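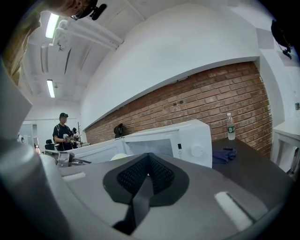

Microwave end of the counter, Skidedside office.

March 22, 2021

Went through the Justoda export again. Elsa Westerberg's claim from the partners' call was that brokers who sat the coaching programme close more remortgages than those who didn't. I wanted to see it in the loan files before we put it on a slide for Sandberg.

246 files in the pull. First problem: the "coached" flag is set when a broker signs up. Turning up doesn't come into it. Salla confirmed this by email, a bit defensively. So a man who paid and never opened a single session counts as a success for us.

Second problem. Start date for each file is the date the application was keyed, and the coached lot are told in session two to hold off keying until the payslips are in. Of course their files look quicker. They've moved the starting line. Reran it from first phone call where we have one, and most of the gap goes. Not all of it. I don't trust what's left either, the first-call field is typed by hand and half of it looks like guesswork.

Tried a 90 day cut-off to get rid of the stragglers. Made coached brokers look better. Tried without, made them look ordinary. Not happy with a result that depends on where I put the cut-off, and I'd sooner say so now than have Sandberg's people find it.

Took out the 7 duplicates (same borrower, two property spellings). No change worth writing down.

The testimonials are a separate matter. There are eight, all glowing, all from people who get a fee for referrals. Elsa thinks they carry the deck. I think they should go at the back or come out.

To do:
- ask Salla for attendance logs, real ones, back to September
- get the withdrawn applications, which the export drops without saying so
- check whether the coached group were simply the busier offices to start with. I suspect yes
- no slide until the above is done. Told Elsa, she wasn't pleased

Rerun saved in the shared folder as v3. Ignore v2, the date column is shifted by one row.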